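Nesard colour names, data card
Version of 2022-02-04, kept by Suryani Majimbun

Nesard lists 35 colour names taken from old paint charts. The makers said the names were consistent. I have my doubts.
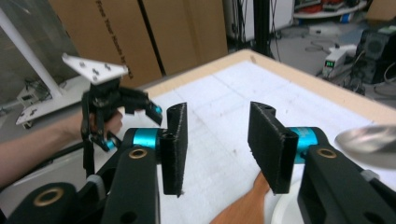 Blue-greens are the worst of it. Potska and Kalinowski split them differently, and neither chart says where green stops. I would call the round joints behind the black finger pads bright cyan - Potska would say teal.

Known problems

Browns come from only two charts, so don't trust them much. 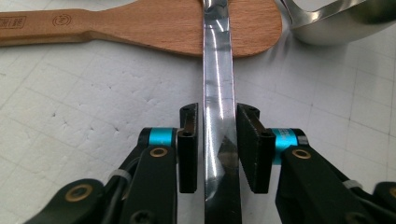 Reddish browns in particular were merged in April, and I'm not convinced they should have been. Grirnby has its own list, not included.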